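Codia – Estação bimanual de manipulação doméstica

Linha de equipamentos Codia | Fabricante: Tutulance

A estação Codia destina-se a laboratórios, escolas técnicas e centros de ensaio que avaliam a execução de tarefas domésticas por máquinas. O conjunto compreende dois braços montados sobre calha frontal de alumínio, com garra em cada extremidade. 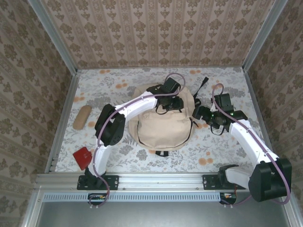
Manuseamento de mochila de tecido claro

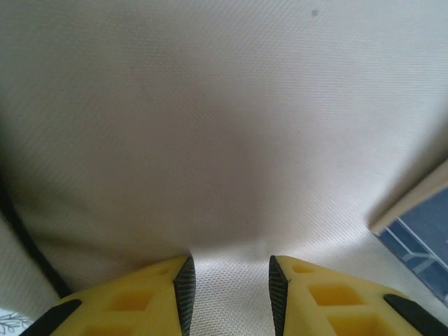
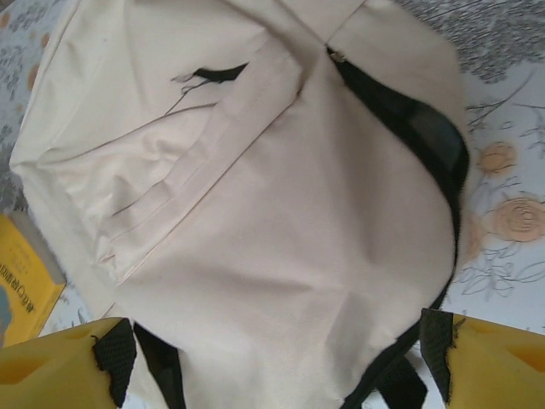 Estado atual da tecnologia

A arrumação de uma mochila continua a ser um ensaio exigente. O tecido cede, forma dobras e altera a posição dos fechos e das alças a cada contacto. Na campanha interna de fevereiro, conduzida em Korkville sob a responsabilidade de Elmarie Nkuna, foram realizadas 150 tentativas de abertura de fecho em artigos têxteis, das quais 117 foram concluídas sem intervenção do operador. O resultado não autoriza a utilização autónoma em residências, e a Tutulance não comercializa a estação para esse fim.

Aplicações previstas

Ensaios com mochilas, bolsas e roupa dobrada
Formação de operadores
Estudo comparativo de garras e revestimentos de contacto

Condições de fornecimento

Prazo de entrega: 30 dias após confirmação da encomenda.
A instalação e a formação inicial são asseguradas pela Sithole. Os painéis de fundo e os tecidos de cobertura da superfície de trabalho são encomendados em separado.

Pedidos de proposta: Charmaine Molefe, departamento comercial.
Assistência técnica: Béla Borbély.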